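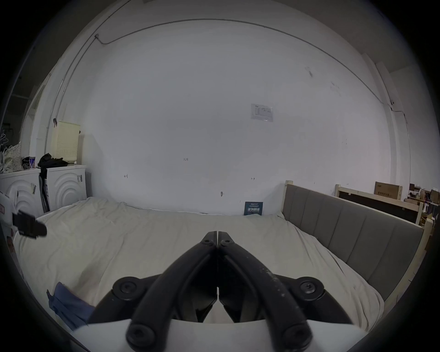

Nadine Chamoun wrote that her purchase of a top-floor flat at Zoubi Court had stalled over the garage, and asked whether other members could advise. The particulars stated that an underground garage was included. Her solicitor has since found that the lease makes no mention of it, and that the space is held under a separate licence granted by the managing company, Atidmont. The sellers wish to exchange contracts within 14 days. She would like to know whether the licence passes to her on completion, and whether she may delay exchange until the matter is settled.

Ghada Dabbas
A licence of this kind is normally personal to the holder and does not pass with the flat. Your solicitor should ask Atidmont to confirm in writing whether it will grant a new licence to you, on what terms, and at what yearly charge. A lease of the garage, or a variation of the existing lease, would offer firmer protection. You are under no duty to exchange by the date the sellers prefer. Please also check that your lender's valuation did not include the garage; if it did, the lender must be told. At Irovari House, where I own a flat, the same point took 11 weeks to resolve, and the paperwork was not complete until November.

Trullia Residents
We had 2 garages like this. Both buyers got a new licence, no trouble. Ring the managing company.

Ghada Dabbas
A telephone call may be useful, but it should not be relied upon. Any consent given should be attached to the contract, with the garage number and a plan. If consent is refused, the price ought to be discussed again before exchange.

Last reply: January 2018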